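Workshop tips: recording cloth-handling examples with a hand-held gripper

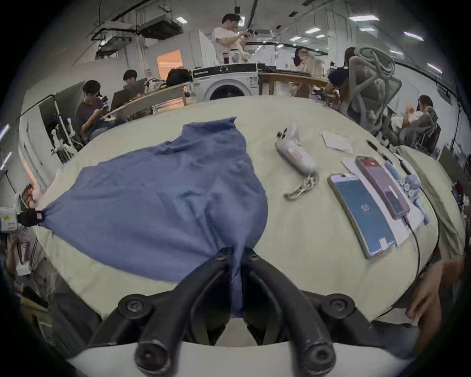 Fingers closed on a fold of blue fabric, table cover underneath.

These notes cover soft goods only: shirts, towels, pillowcases. Rigid parts are on the Horton page. Most of the tips come from the August sessions at Durnulholm, where we kept 800 episodes of garment folding and threw out a good many more.

Table cover. Use a plain, pale one that contrasts with the garment. Pull it tight and clip it under the tabletop. A wrinkle in the cover looks a lot like a hem to the model, and the fingers will catch on it.

Starting state. Drop the garment from chest height and leave it as it lands. If you straighten it first, every example begins from nearly the same shape and the trained policy fails on anything messier. Iida Partanen rotates the drop point between 4 marks on the table edge and writes the mark in the episode name.

Grasp. Approach low, with the fingertips just touching the cover, and close on a single fold. Wait a beat before lifting. A pinch taken from straight above tends to pick up two layers, and the second layer usually slips out halfway through the move.

Speed. Move slower than you would by hand. A half fold should take 14 to 18 seconds. Anything quicker blurs the wrist view and the tracking drops out – Rellus flags those episodes on import, but only after you have spent the time recording them.

Free hand. Keep it out of the working area from the first movement to the last. If you have to reach in and fix something, stop, mark the episode as failed and start over.

Failed grasps. Keep a miss if you recover from it with the gripper alone. Tag it "retry" in the Yupanqui sheet. Discard it if the garment leaves the table.

Screw caps. Check the caps on the fingers before each block. A loose one changes the finger angle slightly and you will not notice until playback.

Lint. Wipe the finger pads with a dry cloth at every garment change. Fleece is the worst. No solvent on the pads.

Naming. Garment, color, start mark, operator initials, in that order, all lowercase. Nelly Ccori has the list of garment codes. Do not make up new ones – the import script skips any code it does not know.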